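Shared table under the mezzanine -- who clears it??

okura_6
ok so the white table again. cup, bottle, crumpled tissue, box at the back. I wiped that thing down this morning. can we PLEASE agree on one rule, if you drink at it you clear it
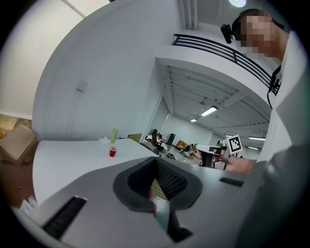
red cup, bottle, tissue. box too

marlow_t
Its a cup and a bottle. people work there, people get thirsty. the box bugs me way more

ebony_ellery
Disagree, the cup is the problem. One tips over and there goes whatever you had out. Side table for drinks, big table stays dry. we did that at the old place on Arnow and it worked fine

marlow_t
side table = second table covered in cups

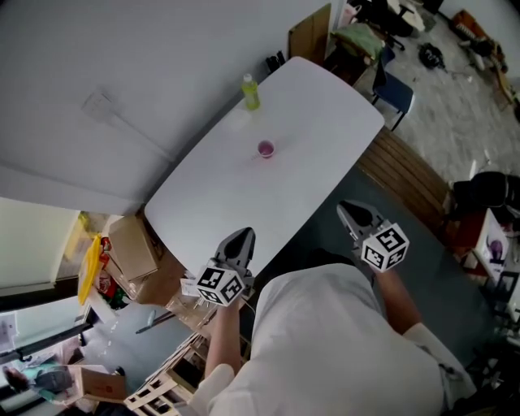
Building Users Group, Rothe Street Workshop

okura_6
paper cup with pink stuff in it, right in the middle of the table. and look at the boxes on the floor by the corner, plus the yellow bag, plus pallet bits. Somebody could flatten those in 2 minutes

pallet_guy
pallet pieces are mine, dont toss them. need them for the Prikeo shelves. will move by July

ebony_ellery
July?? Ute said a week max for stuff on the floor

ute.rieger
I did say a week. Pallet wood goes on the rack or goes home. Boxes get flattened by whoever opened them, no name on it and I recycle it. Drinks I don't mind if they have a lid -- open cups no.

marlow_t
lids is fair. I can live with lids

okura_6
fine. lids. still want the tissues gone

ebony_ellery
Can we keep the window end clear as well? The sill is for the plants, they get good light there and I'm the one who waters them. stuff keeps creeping over

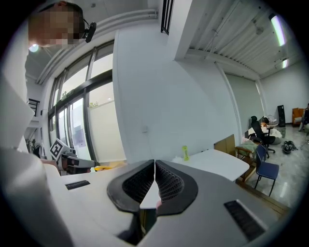

window side, little plants on the sill

pallet_guy
whats the yellow thing down by the ledge

ebony_ellery
no idea, not mine. Ute??

ute.rieger
Not mine either. Goes in lost and found at 6 if its still there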